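Small trays, fewer lost screws: what we changed on the work tables

By Vaida Luik

In the last newsletter I promised to write something about the trays, and several members have reminded me since, so I will keep my word. It is a small subject. But at the Orholm workshop we have spent a surprising amount of time on it this winter, and I think some of what we learned can be useful at home also.

The problem started with the repair evenings. On a normal Thursday we have lamps, radios, toys and sometimes a coffee grinder on the tables, and everything that is opened produces screws. For years we put them in saucers and jar lids. A saucer is too flat and a jar lid is too small, and both of them slide when someone pushes the table. In the autumn Normunds Kalniņš swept under all the tables before the floor was oiled, and he weighed and then counted what he found, as he is that kind of person. It was 139 screws, plus springs and washers that he did not count. After this we agreed that we must buy proper trays.

We ordered 30 of them from Zasberg, in mixed colors and two sizes. The small ones are square and the larger ones are rectangular, and all have a raised side. I wanted them all in one color, to be honest with you, because I like a calm table. Normunds wanted colors, and he was right. When you repair a lamp, it helps very much if the parts from the socket go in one tray and the parts from the base go in another, and you can say to your neighbor "please give me the green one" without pointing with a screwdriver. 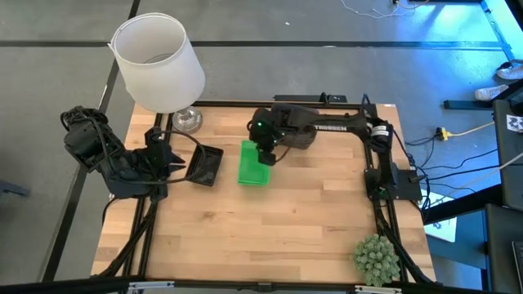

The color also matters for what you put inside. Dark screws disappear in a black tray, so we use the black ones for brass and other bright parts, and for small white plastic pieces. The see-through colors are better for steel. With those, the wood of the table shines through a little, and a gray screw is easy to find on it. We tried to write a rule for this and hang it on the wall, but the rule became a full page and I took it down again. People learn it in one evening.

A few words about the table tops, as the two things belong together. We kept the wooden tops and did not cover them with rubber mats, although there were requests. A mat is kind to a glass part, that is true. But a tray does not slide well on rubber, it jumps, and when it jumps you are again on your knees on the floor. On wood you can move a full tray with one finger. For glass and for painted things we keep folded towels in the drawer by the door. Please put them back folded – last month I found them in three different places, and one was in the kitchen.

The tops need oil two times in a year. The next oiling is in April, and we will need help to carry everything off the tables the evening before. The oil must stay for one night, and the room will smell of it for some days. If your nose is sensitive, please come the week after.

Now the costs, for those who asked. The trays, the oil and a new box of labels together came to 1478 crowns, and the money came from the lamp sale in the yard. Juder gave us a discount on the oil and asked for nothing in return, so I mention them here with thanks. The labels are of the brand Bite, and they do not stick very well to the trays. We are now writing with a wax pencil on the rim, it can be wiped off with a dry cloth.

Of the trays, 7 are missing at the moment. I do not think anything bad, I believe they went home with unfinished repairs, and this is allowed. But please bring them back when the repair is finished, or when you have decided that it will never be finished. You can leave them on the shelf near the entrance, also empty of screws if possible.

One more request came from the morning group. They would like some trays with a lid, for jobs that continue the next week. Zasberg sells them, but only in the large size, and I am not sure that our shelf is deep enough. Normunds will measure it. If you have a closed box at home that does this job well, bring it with you and show us, we will look at it before we order anything.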